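Skiltus Under-Sink Water Filter: Set-Up Guide
Section 4. Installing and flushing the filter unit

This section applies to the Skiltus two-stage unit supplied with the Zeltau faucet. Owners who are fitting the unit to an existing faucet should read Section 6 before starting. Allow 40 minutes for the work, not including the final flush.

4.1 Before you begin

Check that the carton contains the filter head, both cartridges, the mounting bracket, four screws, the inlet valve and two lengths of tubing. The part number on the filter head must end in 816. Heads with any other ending use a different bracket and must not be hung on the one supplied.

The unit is for cold water only. Do not connect it to a hot water line or to a line fed by a water heater.

CAUTION: Turn off the cold water supply and open the kitchen faucet to release pressure before loosening any fitting.

4.2 Mounting the bracket

1. Choose a position on the side wall of the cabinet. Leave at least 16 inches of clear height below the bracket so that the cartridges can be removed.
2. Hold the bracket level and mark the four screw holes in pencil.
3. Drill the pilot holes. Check the far side of the panel for pipes and wiring first.
4. Drive the screws until the bracket is firm. Do not overtighten them in particleboard. 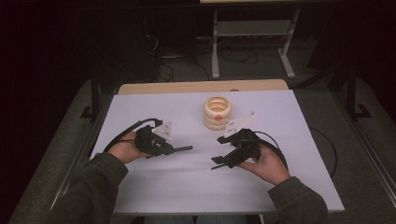 5. Hang the filter head on the bracket with the inlet on the left. An arrow on the head shows the direction of flow.

Note: Tubing that is bent too sharply will restrict the flow. If a tight turn cannot be avoided, use the elbow fitting listed in Section 9.

4.3 Connecting the tubing

1. Fit the inlet valve between the cold water shutoff and the faucet supply hose. Tighten by hand, then by one quarter turn with a wrench.
2. Cut the tubing square with a sharp knife or tubing cutter. A slanted cut is the most common cause of leaks.
3. Push the tubing into the inlet port until it stops. Pull back gently to confirm that it is held.
4. Repeat for the outlet port and the Zeltau faucet.

To release a tube, press the collar evenly against the port and withdraw the tube. Trim any scored end before using it again.

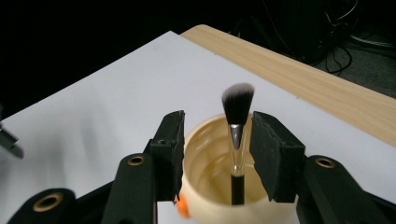
4.4 Fitting the cartridges

1. Wash your hands and remove the wrapper from each cartridge.
2. Insert the sediment cartridge in the left position and turn it clockwise until it clicks.
3. Insert the carbon cartridge in the right position in the same way.
4. Write the month of installation on the label provided, for example "June," and place it inside the cabinet door.

CAUTION: Do not apply grease or petroleum jelly to the seals. Use only the Kinen silicone lubricant included with replacement cartridges. 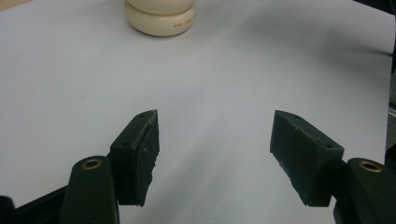
Page last changed: June. Reviewed by Paavo Ojala, Product Documentation.

4.5 Flushing the system

1. Open the cold water supply slowly and check every joint for leaks.
2. Open the filter faucet and let it run for 16 minutes. Gray or cloudy water is normal at this stage and should not be used for drinking or cooking.
3. Close the faucet, wait five minutes, and run it again until the water is clear.
4. Place a dry paper towel under the unit overnight. If it is damp in the morning, turn off the supply and repeat the steps in 4.3.

Small air bubbles may make the water look white for several days. They clear from a glass within a minute or two and do not affect the filter.

Questions about this section may be sent in writing to Sorin Georgiev, Customer Service, Skiltus. Please include the part number from the filter head.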